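Inicio | Números | Secciones | Autores | Normas de envío

Tiempo de lectura: 4 minutos

3. Área de estudio y organización de los recorridos

3.1. Delimitación del destino

El archipiélago de Frota se compone de un núcleo urbano principal, Hollon, y de un conjunto de islas menores con poblamiento disperso. Para este trabajo se adoptó como unidad de análisis el casco histórico de Hollon, comprendido entre el muelle de pasajeros y la antigua muralla norte, por ser el sector donde se solapan la actividad turística y la residencial. La isla de Mustby, enlazada con Hollon mediante un transbordador regular, se incorporó como área de contraste: recibe visitantes de un solo día y carece de oferta hotelera reglada.

El casco puede cruzarse a pie en 27 minutos siguiendo el eje muelle-mercado-muralla, tiempo medido sin paradas y a paso constante. Esta compacidad condiciona el comportamiento del visitante, que tiende a prescindir del transporte público y a encadenar varios puntos de interés en una única salida. La literatura sobre ciudades portuarias pequeñas suele asociar dicha pauta con una concentración elevada en las horas centrales del día; en Hollon la concentración depende además del horario de atraque.

3.2. Obtención de los itinerarios

Los itinerarios se obtuvieron mediante cuestionarios de trazado sobre plano, entregados en el muelle y recogidos en el mismo punto antes del reembarque. Se reunieron 3612 cuestionarios válidos. Quedaron excluidos aquellos en los que el trazado no cerraba sobre el punto de partida y los que omitían la hora de desembarco. La digitalización se realizó con el programa Zollus, que asigna cada segmento dibujado al tramo de calle más próximo y señala las discontinuidades para su revisión manual.
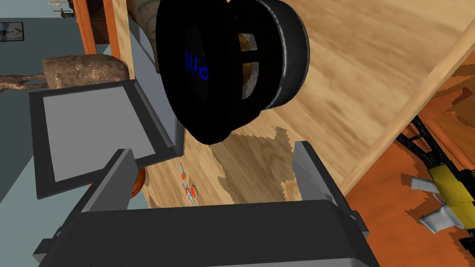 Figura 4

La red viaria se dividió en 20 tramos de longitud desigual, definidos por los cruces principales. Se descartó una malla regular porque las calles del barrio alto, estrechas y escalonadas, quedaban repartidas entre celdas contiguas y perdían continuidad. Para cada tramo se calculó la proporción de itinerarios que lo incluyen y el orden medio en que aparece dentro del recorrido.

3.3. Tratamiento de las paradas

Se consideró parada toda permanencia declarada por el encuestado en un punto identificable del plano. Las paradas se agruparon en cuatro categorías: culto y patrimonio, comercio, restauración y mirador. El mercado cubierto planteó una dificultad particular, dado que combina venta de alimentos y consumo en barra; se computó como comercio salvo indicación expresa del encuestado.

En Mustby no fue posible aplicar el mismo procedimiento. La isla dispone de un único camino transitable y los trazados resultaban casi idénticos entre sí, de modo que el análisis se limitó a la duración de la visita y al servicio de transbordador utilizado para el regreso.

3.4. Limitaciones

El trabajo de campo se efectuó en julio y sus resultados no son extrapolables a la temporada de lluvias, cuando se reducen las conexiones con las islas menores. El plano entregado, a escala 1:2000, rotulaba los monumentos principales y omitía los pasajes sin nombre, lo que pudo inducir una sobrerrepresentación de las calles rotuladas. Tampoco se dispone de información sobre los visitantes alojados en Hollon que no utilizaron el muelle durante su estancia.

Sección anterior | Índice del artículo | Sección siguiente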